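Orkus | Robô de dois braços para montagem e manuseio
Página do produto: preparação, cuidados e manutenção

O Orkus é o robô de dois braços que a Lurby fornece para bancadas de montagem leve, oficinas de acabamento e laboratórios de ensino. Se você chegou até aqui, é provável que já tenha lido a ficha comercial e queira saber como é conviver com ele no dia a dia: o que precisa ser ajustado antes de ligar, quanto tempo se gasta com limpeza, o que dá para resolver em casa e o que convém deixar para a nossa oficina. Foi pensando nisso que escrevemos esta página, com mais calma do que uma tabela permite (a tabela também está aqui, lá no fim, para quem tem pressa).

O que vem na caixa

Torso já montado, 2 braços com as garras de dois dedos instaladas, cabo de alimentação, chave de liberação manual, jogo de dedos de reposição, pano sem fiapos e o software de ensaio Ukaris, com licença para 4 postos de trabalho. O pedestal é vendido à parte, porque muitos clientes preferem aproveitar a base que já têm.

Antes de ligar pela primeira vez

Deixe o robô descansar no ambiente por 60 minutos depois de desembalar, principalmente se ele veio de um caminhão frio. Aproveite para conferir o aperto da base, passar a mão pelos cabos e verificar se as travas de transporte dos ombros saíram mesmo. Parece bobagem, mas é a causa mais comum dos chamados que recebemos na primeira semana! Com as travas fora, ligue a alimentação, espere o sinal sonoro e só então solte a parada de emergência.

A posição de repouso fica a seu critério. Gostamos de deixar as garras voltadas para dentro e afastadas do torso, de modo que se consiga alcançar os punhos com facilidade na hora da inspeção. Depois de escolhida, grave a posição no menu Base, e o Orkus voltará a ela ao fim de cada turno.

Ensaiar no Ukaris

Toda célula nova merece umas boas horas de simulação. No Ukaris você monta paredes, painéis e obstáculos, põe o robô no meio e confere se os braços passam por onde precisam passar. Os ambientes de treino que acompanham o programa são propositalmente carregados de cores, texturas e placas inclinadas, e servem para ajustar a visão e as folgas antes de levar o programa para a máquina de verdade. Quem trabalha em espaço apertado vai gostar bastante desse recurso.

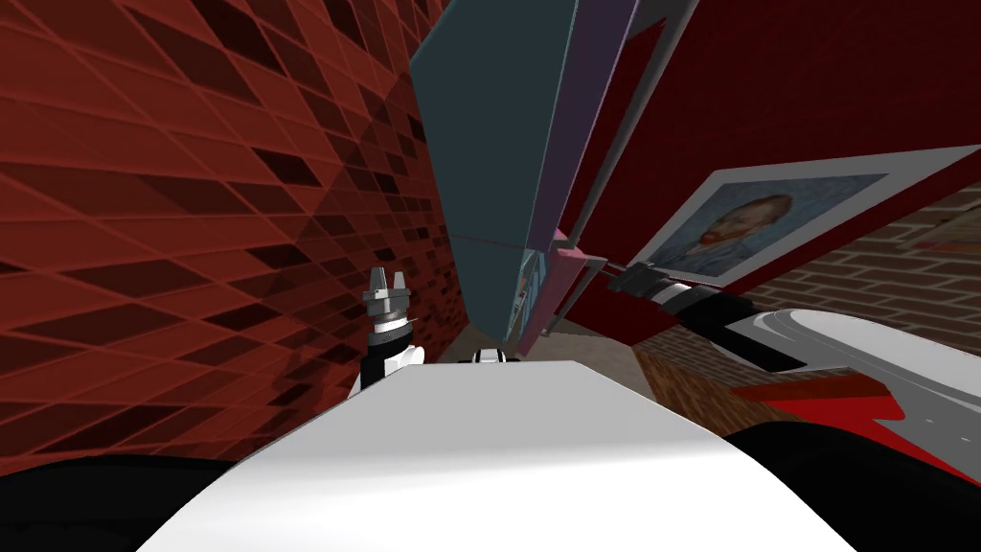 Vista simulada por cima do torso: garra esquerda erguida junto à parede vermelha e braço direito sob a placa inclinada com o retrato.

Ao mover um obstáculo no simulador, repita o ensaio com os dois braços, mesmo que a mudança tenha sido só de um lado. Vale também testar o movimento em velocidade reduzida e guardar uma cópia da célula com um nome que faça sentido para os colegas (já vimos pastas inteiras chamadas "teste novo final", e dá uma pena danada de quem precisa procurar alguma coisa ali).

Cuidados de rotina

As carenagens pedem apenas pano macio levemente umedecido e sabão neutro. Não use álcool nem solvente, que tiram o brilho e, com o tempo, deixam a superfície áspera. Nas garras, retire a poeira com pincel seco, abra e feche os dedos no modo manual e repare se os dois se movem juntos. Uma diferença pequena se corrige pelo menu Garra, opção Centrar. Se ela voltar no mesmo turno, troque o par de dedos.

A cada 3000 horas de funcionamento, o painel mostra o aviso de revisão. Nessa altura é preciso renovar a graxa dos punhos, conferir as vedações e refazer a calibração dos ombros. A graxa e as vedações fazem parte do kit Vilela, que traz tudo já separado e um folheto ilustrado. A troca leva uma manhã tranquila, com a alimentação desligada e os braços apoiados. A calibração dos ombros exige gabarito próprio, e emprestamos o nosso sem custo a quem comprou o kit.

Quando chamar a oficina

Ruído contínuo no ombro, folga que se sente com a mão, graxa escorrendo na carenagem ou erro de encoder que reaparece após o reinício: nesses casos, desligue e fale conosco. O torso não deve ser aberto fora da oficina.

Resumo

Braços: 2
Garras: dois dedos, substituíveis
Licenças Ukaris incluídas: 4
Tempo de aclimatação: 60 minutos
Intervalo de revisão: 3000 horas
Kit de manutenção: Vilela (vendido separadamente)
Pedestal: opcional

Para pedir orçamento, peças ou o empréstimo do gabarito, use o formulário de contato da Lurby e informe o número de série, gravado na etiqueta da base.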